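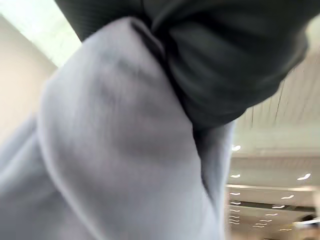
Sorting day at the Ullance laundry room

March 18, 2021

The shared laundry room at Ullance had been due a clear-out for a long time. Clothes had been left on the shelves since the previous June, the lost property bags had split, and several of the baskets had gone missing under piles of other things. We set aside a day to go through all of it.

We began with the heavy items. Sweatshirts, fleeces and thick jumpers take up most of the space, and they are also the things people are most likely to come looking for. They were sorted by colour first, light greys in one pile and charcoal and black in another, and then by size where the label could still be read. Anything with a name sewn in went straight to the front desk.

Lighter clothes were left until the afternoon. T-shirts and pillowcases went into the cupboard by the door. Odd socks are in the Melilero biscuit tin on the windowsill and will stay there for one month.

The baskets

The room should have 25 baskets, all of them numbered on the base. Please put them back on the lower shelf after use with the number facing out. If you have one at home, bring it back at any time. No charge will be made. 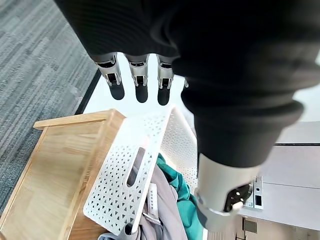 White plastic basket with small triangular holes in the sides.

Baskets with holes in the sides are the better sort for this room. Air gets to the clothes and they are less likely to smell if they have to wait for a machine. They can be rinsed under the tap and stood on end to drain. The solid tubs will be kept for pegs, cloths and cleaning things only.

Cracked baskets should not be mended with tape, which leaves glue on clothes. Put them beside the back door and they will be taken away with the recycling.

What was kept and what went

In all, 200 pieces of clothing were sorted. Those in good condition have been washed and folded and can be claimed until the end of June. After that they go to the El Fassi charity shop, which takes adult clothing of any size but cannot accept bedding. Worn-out items were cut up for rags. Two bags of towels went to the animal shelter.

The old Prinetti drying rack is back in use. One of its rails had come off and has been screwed on again. It is best for shirts and other light things. Wet fleeces should be laid flat on the table or put in the dryer on low.

Using the room from now on

Clothes left in a machine after it has finished may be moved to a basket by the next person. Please move them with care and leave the basket on top of the same machine. Left items will be kept for 2 weeks on the top shelf and then bagged. Bags will be marked with the date.

Empty the fluff filter after every load. The bin for it is under the sink.

The next sorting day will be in the autumn, and the date will go up on the board by the stairs.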